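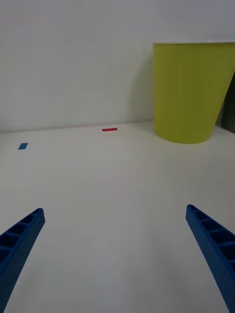

Dikon Hardware Wallet

Offline key storage for Bitcoin and other supported coins

The Dikon is a hardware wallet designed and sold by Drenby. It keeps the private keys to your coins on a separate device and signs transactions without passing those keys to your computer or phone. It is intended for private holders and for small organizations that need a clear procedure for approving payments.

How the device works

When you prepare a payment, the companion application sends the unsigned transaction to the Dikon over the supplied cable. The receiving address, the amount and the network fee are shown on the screen of the device. You compare these with the details you were given and press both buttons to approve. The signed transaction then returns to the application, which sends it to the network.

The private keys remain on the device throughout. If the computer is lost or replaced, install the application on another computer and connect the Dikon again.

Recovery phrase

During the first setup, the Dikon creates a recovery phrase and shows it one word at a time. Write the words on the card provided, in the order given. The phrase can restore your wallet on a new device, and any person who has it can also take your coins. Do not photograph it, type it into a website or store it in an email account. Drenby staff will never ask for it - by telephone, by message or in person.
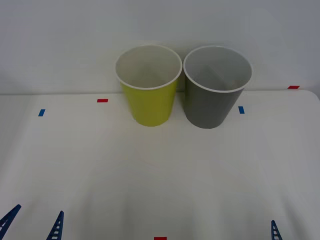 Two paper cups, one yellow-green and one gray, on a white tabletop.

Shared approval

Organizations may set up a wallet that requires two of three devices to approve each payment. Each device is set up separately and has its own recovery phrase. The devices should be kept by different people and, where possible, in different buildings. One lost device does not block access to the funds, but it should be replaced promptly and the funds moved to a newly created shared wallet.

Shared approval must be selected when the wallet is created. It cannot be added to an existing wallet.

Specifications

Model: Dikon
Weight: 108 grams
Connection: USB-C, cable included
Wireless functions: none
Controls: 2 buttons
Battery: none, powered through the cable
Companion application: Windows, macOS and Linux
Warranty: 3 years

Included in the box

Dikon device
USB-C cable
Recovery cards
Printed setup guide
Warranty card

Firmware updates

Updates are offered through the companion application only. The device checks the signature of each update before installing it and refuses any file that was not issued by Drenby. Have your recovery card at hand before you begin, and do not disconnect the cable until the device has restarted. The next scheduled update is planned for February and will change the way fees are displayed for replaced transactions.

Ordering and delivery

The Dikon may be ordered directly from Drenby or from MciVer, our authorized reseller. Orders placed with Drenby are sent from our warehouse in Horumside. We do not supply devices through auction sites, and we cannot confirm the condition of any unit bought there.

Returns

Unopened devices may be returned for a full refund. Opened devices are accepted only if they are faulty. Before returning a faulty device, move your funds to another wallet or confirm that your recovery phrase is complete, then reset the device if it still responds. Recovery cards must not be included in the parcel.

Product information last revised 2 January 2022.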